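22/10/2018, Motholm bench, hand cell

Open/close cycling on the hand, 600 cycles, no faults logged. Genalyn Estrella now covers two cells from one station, so finger checks move from every shift to every 17 hours of run time. Saturnino Manzano wants the old paper sheet kept until June.
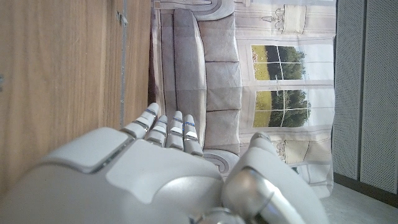
Staffing

Night shift loses one loading post; that operator retrains on fault recovery. Open item: who signs off a restart when Genalyn is at the other cell.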